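August, a little after nine at night, kitchen table, feet in a bucket of cold water

I have thread on my mind. When I shut my eyes I see thread, going off in big lazy loops over something pale, and I'm trying to follow it back to the end I need. I used to get this after picking blackberries as a kid (berries all night on the inside of my eyelids), so I guess it means I've been at something long enough for it to get in.

But start at the start. I missed the first bus and caught the second one by running in the wrong shoes, which is why the feet are in the bucket. Fatos had used the last of the coffee and left the empty bag standing up on the counter so it looked full from the doorway. We will be having words. I ate a peach at the bus stop and got juice all the way down to my elbow, and then I was sticky until I could wash up at Plernholm.

Room 510 was freezing, as usual. They keep it like a grocery store in there. I had brought the green cardigan this time, very proud of myself, and then left it in locker 111 and didn't want to walk back down for it. Mimoza was already set up and already cheerful, which before ten in the morning I find hard to take, but she'd saved me half a cheese roll so she's forgiven for life.

It was stitching all day. Stitching and the red stuff! Last week we worked on clean pads and I got kind of cocky about it, because on a clean pad you can see everything. The needle goes in, you know where it went in, you know where it should come out, and the thread lies there like a drawing of itself. Today Géza wanted us to work with the mess on. He has this way of saying "and now we make it less nice" in a completely pleasant voice, and then it's less nice.

And wow, does it change things. The spot you want is always right beside the reddest part. You spend half your attention just deciding what is edge and what is stain. I kept wanting to wipe. Géza said I could wipe when I had earned it, and I laughed, and he didn't, so I quit laughing and went back to my needle.

The other thing I'd forgotten is how shiny it all gets under that light. The metal winks at you. I'd look for the needle and find some bright little glint that turned out to be part of the instrument, and I'd go after it with my eyes like a cat. Mimoza says she squints a bit and looks for the dark shape. I tried squinting. It gave me a headache but I think she's right.

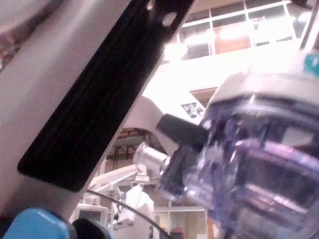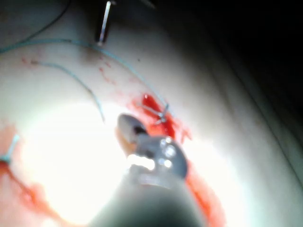
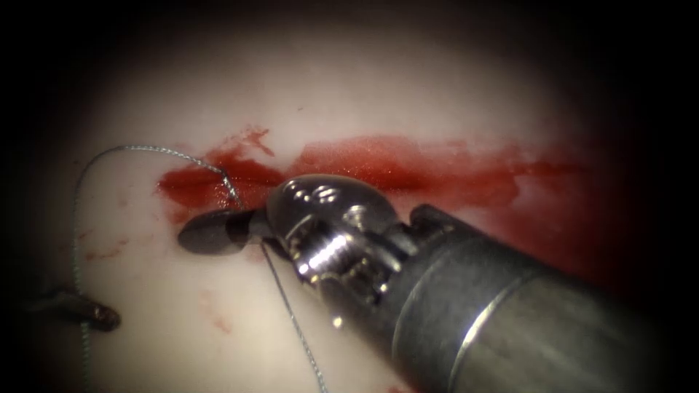
4 min left to read

So, the loops. Let me get this down while I still remember, as it's the one thing I really learned today and I know I'll have lost it by breakfast otherwise.

I leave way too much thread lying around. I pull, I get nervous that I'm pulling too hard, I stop, and then there's a great big curve of it going off across the pad and I don't know which bit belongs to which. A loose tail is fine when you know it's the tail. When you don't, you grab the wrong length, and everything you did in the last few minutes goes slack, and you get to listen to yourself breathe through your nose. I did that before lunch. I did it after lunch too. The second time Uldis, who was only passing by with a box of gloves, said "oof" under his breath, and I heard it, Uldis.

What Géza had me do was stop with the needle held and look. Just look, before touching anything else. Find the place where the thread goes in and go outward from there with your eyes, slowly, all the way round the bend, until you come to an end or it runs out of view. Then the same with the other side. It feels endless! It felt like standing in a doorway patting my pockets for keys while everybody waits. But I timed one against the wall clock later on, nosy as I am, and the looking was over before I'd finished being embarrassed about it.

He also says I hold the needle too close to one end. He showed me on his own and I could see it sitting across the jaws nicely, and then mine went in like a wonky coat hook. I fixed it, it slipped back, I fixed it again. My hands know how to do it the bad way and they are very loyal.

I'd like to put down that I got one good one. Middle of the afternoon, I think, when I'd stopped caring what the whole thing looked like. In, around, out, and the thread came after it with no argument whatsoever. I didn't say anything. I looked over at Mimoza and she had her tongue sticking out of the corner of her mouth, concentrating, so I had nobody to show it to and I just sat there being pleased for a second. Then I did a terrible one right next to it.

Lunch was at Trajkovski. I wanted the bean soup and they were out of the bean soup, so I had the other soup, which was orange. Florante came along and talked the whole way through about his sister's wedding, where he's supposed to be in charge of the music and has picked nothing so far except one song by Flitumance that goes on forever and has a whole part in it where a man whispers. I said people can't dance to whispering. He said I hadn't seen his aunts. We sat outside until a wasp took an interest in Uldis's lemonade, and then we sat inside.

I had 20 minutes left over after that and could have gone to get the cardigan. Did I get the cardigan? I did not. I went and looked at the shoe store window, at the brown ones with the strap, and they're still there and they still cost what they cost.

Cleaning up took ages. I don't mind it though, I kind of like it, it's the part of the day where I know exactly what I'm doing. I like things going back to where they live. There's a clear plastic tub with a gray lid that I've grown fond of for no reason at all, it has those ridges molded into it and when the overhead light hits it, it goes slightly violet, like a jellyfish. I was staring at that instead of listening when Géza asked who wanted the early slot tomorrow, and by the time I tuned back in, the early slot was mine.

Red on my cuff, by the way. The left one, on the good gray shirt. I've got it soaking in the sink with dish soap and it isn't moving one bit. Fatos says cold water and salt, and then he says to ask his mother, and then he says his mother will ask what I was doing to get it and I'll be on the phone until Christmas. I've put salt on it. If it doesn't come out I'm rolling the sleeves up for the rest of the summer and calling it a look.

I practiced a bit more after dinner, just with sewing thread and a kitchen sponge. It's a totally different feel, I know that, the thread is too light and it sticks to everything, and a sponge doesn't push back the way I'd like. But I wanted to try the looking thing again while it was fresh. Go in, stop, find where it starts, follow it round. I did the whole long side of the sponge. It came out uneven and kind of sweet, like the edge of a pie. Then Fatos came in and went to wash his plate with it, and I yelled, and now it lives on the windowsill next to the basil.

Things I want to ask Géza tomorrow, if I'm awake enough to talk:

Do I let go of the tail earlier, or is it fine to hang on to it till I've turned the needle?

When the stain spreads over the spot I was aiming for, do I go by where I remember it being, or wait and look again? (I think I know what he'll say.)

Can someone please turn the air down in 510.

Prorkero is on Mimoza's list for next month and she wants me to sign up too. It's the longer course, all evenings, and I said I'd think about it. I have been thinking about it, here with my feet in the bucket. The evenings part I hate. I like my evenings, I like doing nothing in them. But then I think about that one good stitch, and how it went through like it was already there and I was only going over it, and I'd pretty much sign anything.

The water's gone warm. I have to pour it out, and buy coffee on the way in if the corner place is open that early, and I must, must, must bring the cardigan home from the locker so that I can forget it here instead. Alarm's set. Second alarm's set too, on the old phone, across the room, under a sweater so it doesn't wake Fatos. Peaches are in the blue bowl. I'm going to bed.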